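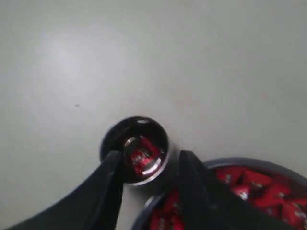
**Unit 2: Diffuse and specular reflection**

Bring a printed copy to the Stulwood tutorial. The Pirkwood group uses the same notes but starts at section 2.3.

### 2.1 Terms

*Specular reflection*: light leaves the surface at an angle equal to the angle of incidence, measured from the normal. Polished metal is the usual case.

*Diffuse reflection*: light is scattered over a wide range of directions. Plaster, paper and matte paint behave this way to a good approximation.

Most real surfaces do both. The balance depends on roughness relative to wavelength, and on viewing angle. At grazing angles even a dull surface can show a highlight.

### 2.2 Lambert's cosine law

For an ideal diffuse surface, radiant intensity falls with the cosine of the angle θ from the normal:

I(θ) = I₀ cos θ

The projected area falls by the same factor, so radiance is constant and the surface looks equally bright from every direction. Uneven tone on a matte surface of one colour therefore points to uneven illumination, uneven reflectance or a departure from the ideal. 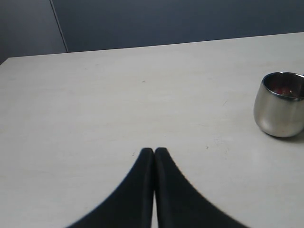 *Fig. 2.1. Matte tabletop with soft variations in tone; blue-gray wall panels behind.*

### 2.3 Worked problem

A small source lights a horizontal matte surface at 40° from the normal. Irradiance at normal incidence would be 10 W/m². Find the irradiance E.

E = 10 cos 40° = 7.66 W/m²

Distance to the source is held constant. If it changes, apply the inverse square law as well.

### 2.4 Exercises

1. Repeat 2.3 for an angle of 14°.
2. Sketch the reflected rays for a parallel beam striking a polished convex cylinder. Mark the normal at each point.
3. Explain why wet asphalt looks darker than dry asphalt by day.

Use the Bostard worksheet for exercise 2. Answers were revised in July; discard older copies.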